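Why I finally started practicing my gas switches in the shallow end

I've been putting off writing this post since June, mostly because it makes me look a bit silly, but enough people in my dive club have asked about it that I'm going to get it down and be done.

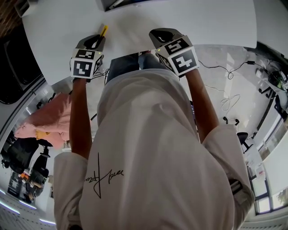

So, the short version is that I blew a gas switch on a training dive at Lakton, the old quarry we all use, and I didn't find out until the instructor was hanging right in front of my mask giving me the "hold" sign. I had my hand on the right cylinder. I had looked at the label. I had even nodded at my buddy like a person who knows what they're doing. And then I put the wrong regulator in my mouth, because I'd clipped the two hoses in a different order that morning and my hand went where it always goes.

Nothing bad happened. We were shallow and the exercise was set up so that both bottles were fine to breathe at that depth (bless whoever designs these courses). But I sat in the car afterward eating a cold burrito and thought about it for a long time. If that had been the rich mix and I'd been down on the deep shelf, I'd be telling a different story, or somebody else would be telling it.

Some background for the non-divers who read this for the bread recipes, hello, I love you. When you go deep and stay a while, you carry extra tanks with different gas in them for the way back up. The one with lots of oxygen helps you get through your decompression stops faster, and it's lovely stuff when you're near the surface. Too deep, though, and that same gas can give you a seizure, and a seizure with a regulator in your mouth underwater is about as bad as it sounds. So every switch is a little ceremony. You check your depth, you check the tank marking, you follow the hose with your hand from the valve all the way to the mouthpiece, your buddy watches you do it, and only then do you breathe.

The step I skipped was following the hose. I've done it a hundred times in class. I just didn't do it that day, and I didn't notice I hadn't done it, which still bugs me more than the mistake itself.

What changed after that

I asked around and got a lot of opinions, as you do with divers. Some people swear by colored mouthpiece covers. One guy keeps everything rich on the right and everything lean on the left and won't hear a word about it. My own course taught both bottles on the left, so I stuck with that, but I stopped letting myself rig in a hurry. I get to the water earlier now. I set up, walk away, drink my coffee, then come back and read every label out loud like I'm in kindergarten. The markings go on big, maximum depth in fat numbers on the side where my buddy can read them, not just up by the neck where I can.

And I started doing switches in the pool. The one at Skusach rents out the deep end in the evenings, and you get the last hour for cheap if you don't mind the water aerobics music still going. I take two small bottles, both filled with plain air, and I go back and forth. Depth, label, trace the hose, show it, breathe. Stow the other one. Then again. Then again with my mask off, which I hate, and then again while holding my stop depth without bobbing up and down like a cork, which I hate more.

I set myself a goal of 300 switches before I'd go back to Lakton and finish the course. I'm at 216, on a page at the back of my logbook with tally marks that have gotten pretty wobbly from writing them poolside with wet hands. Is 300 a magic number? No, I made it up! I liked how it looked.

It was dull for the first few sessions. Then somewhere in there I got interested in how it feels when I'm tired. Fresh, I'm careful and a bit slow. By the end of the hour I start to speed up, and the thing that goes first, every single time, is the hose trace. My hand does a quick little pat in the general direction of the hose and calls it good. Once I knew that about myself I could catch it. Now when I feel the pat coming I stop, let go of everything, take a breath on the gas I'm already on and start over from depth.

Stuff I bought and stuff I didn't

I was very ready to shop my way out of this. I had a cart open with $469 of gear in it, including a fancy new wrist slate and a set of hoses in a color I don't need. I closed it. What I did get was a roll of wide tape, a decent marker and 3 new bolt snaps to replace the sticky ones that made me fumble in the first place. The rest of the money is going toward fills and gas for the trip to Chiba, assuming I pass, assuming the weather does what it's supposed to.

The little shop I use, Lesavari, lets you stand there and analyze your own tanks, and I've gotten fussy about that too. I used to watch them do it and sign the sheet. Now I do it myself, write the number on the tape right then, and I don't pick up the next bottle until that one is labeled. It takes longer and there's sometimes a person behind me sighing. They can sigh.

If you're partway through a course like mine and you've had a wobble of your own, tell your instructor, even the small ones. Mine was great about it. We went through the whole dive on paper and found two other places where I'd been coasting, one with my reserve and one with how I was checking my buddy's switch (I was looking at his face and not at his hose, so I was no help to him at all).

Next pool session is at 8 p.m. and I still have to dig my thick gloves out of the garage. I want to try a few rounds with those on before the quarry gets cold.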